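Notes from the Spreadsheet Corner
Clem Bolger

Several of you have asked what I make of Kadeo, the worksheet program that Skellholm council's adult learning centre is now steering people towards. I was sent home with a trial copy in November and told to form an opinion. I have formed one, and it is grumpier than the one on the back of the leaflet.

The leaflet says Kadeo "understands units". You type a length in feet, a weight in kilos and a time in minutes, and the program carries them through the sum and tells you off if you try to add a length to a weight. I like this idea a lot. I have wanted it since my evening class days, when I lost marks on an otherwise decent bit of work by mixing up millimetres and inches. So I sat down expecting to be pleased.

To start with, I was. I put in the dimensions of my rainwater tank, asked for the volume in litres and got the answer I had already worked out with a pencil. I changed the height to inches and the volume altered as it should. Fine. Then I tried temperatures.

If you want to know whether a program really understands units, ask it for the difference between two temperatures. Ten degrees Celsius of warming is 18 degrees Fahrenheit of warming. But a reading of 10 degrees Celsius is a reading of 50 degrees Fahrenheit. Those are separate things, and any program that claims to look after units has to know which one you mean. Kadeo guesses. It doesn't tell you that it has guessed, and it doesn't show which way it went unless you open the cell's properties and go to the second page. I took one reading from another, asked for the result in Fahrenheit, and it added 32 to a difference. Somebody heating a greenhouse on the strength of that would have some very surprised tomatoes.

I wrote to the support address. The reply thanked me for my feedback and pointed me to a setting called "Treat as interval", which is off by default. Why is it off by default? I asked that too, and am still waiting.

My next complaint is about rounding. Kadeo shows 2 decimal places unless you tell it otherwise. Most programs do something of the kind and there is no harm in it, as long as the full figure is kept underneath. In Kadeo it is kept underneath until you copy the cell into another sheet, at which point what you see is what you get, and the rest is gone. I only noticed because a total that should have come to 499 came to 498.96. On a page of raffle money you would shrug. On a page where each line feeds the next, the error grows as you go down and you have no way of knowing where it crept in. There is a "paste with full value" command. It lives in a menu called Extras.

Konstantinidis, who runs the Thursday-group sheets for us and is far more patient than I am, thinks I'm being unfair. His argument is that every one of these programs has its oddities, that we have simply got used to the ones in our old spreadsheet, and that a newcomer would find Kadeo easier to read. He has a point about reading. The sums are set out as you would write them on paper, with a proper line under a fraction and a proper root sign, and you can put a sentence of explanation next to them without squeezing it into a box. If you hand your work to other people, that is worth having. I still think a pretty page with a wrong number on it does more damage than an ugly one, as people tend to believe it.

Then there is Harness, the add-on that is supposed to connect Kadeo to your other files. The sales talk makes a good deal of this. You point Harness at a folder, it finds your tables, and your worksheet is "always up to date". I pointed it at a folder with 7 files in it. It read the first 5 without trouble. The sixth had a blank line near the top, and Harness decided the table ended there. The last had dates in it, and it swapped the day and the month wherever it could get away with doing so. So 11th January went in perfectly well and came out in the wrong month, while anything later than the twelfth stayed put. You end up with a column that is half right, and I would sooner have one that is all wrong, where at least you can see it.

You can fix this by telling Harness what order the dates are in. You have to do it for each file, and it forgets when you rename one.

So what would I do? If you already have a spreadsheet that works and you know its bad habits, stay where you are. If you are starting from nothing and mainly want to set out a few sums neatly, try Kadeo, but switch on "Treat as interval" before you do anything else, and check at least one answer by hand on every sheet. Leave Harness alone until they have had another go at it. I would also ask the centre, politely, who chose this program and what else they looked at. I did ask. I was told there had been "a process".

Trial copies run for 10 weeks. After that your sheets can be opened but not changed, so export anything you care about before the time is up. Choose plain text for the export if you can live without the layout. The other format opens in Kadeo and in nothing else that I have been able to find.

If anyone has got the chart tool to put its labels on the correct axis, please write in and tell me how.
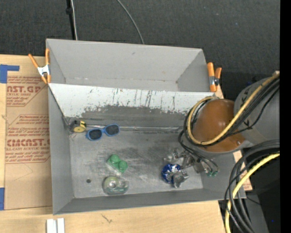 Grey two-part bin with orange-handled clamps.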